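Lernudier Student Robotics Club: Questions and Answers

Who can join the club?

Any student of the school can join. You do not need to know programming. In this term we are 31 members, and more than half of them never touched a robot before.

When do you meet?

We meet after classes, from 4 p.m. until 6 p.m. In April we stay longer, as the Davthorpe competition is near.

What is the Bresar project?

Bresar is our project for household tasks. The members teach a robot to handle cloth: to fold, to pick up, to make a bed. Cloth is difficult for a robot, as it has a different shape every time. Each team chooses one task and collects 300 demonstrations of it with the hand-held gripper. After this we train the model and test it.
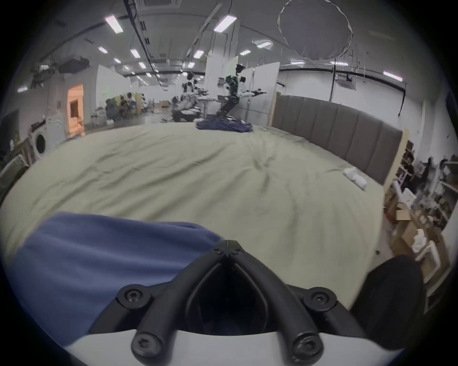

Cloth work on the bed, with two humanoid robots on the far side.

Can a beginner use the hand-held gripper?

Yes. Please first do the short training with an older member. Move slowly, close the fingers fully before you lift, and do not pull the cloth with your other hand. A demonstration with a mistake is also saved, but you must mark it in the log.

May I use the humanoid robots?

Only after the safety lesson, and always with 2 people present. One person operates, and the other stays near the stop button.

Do I need my own computer?

No. The training runs on the club computer. If you bring a laptop, please have 256 GB of free space, for the recordings are large.

What is the Pongsiri round?

It is the first round of the competition. Each team shows one task without help from a person. The teams which pass it go to the final.

How much does it cost?

The membership is free. You pay only for your travel to the competition.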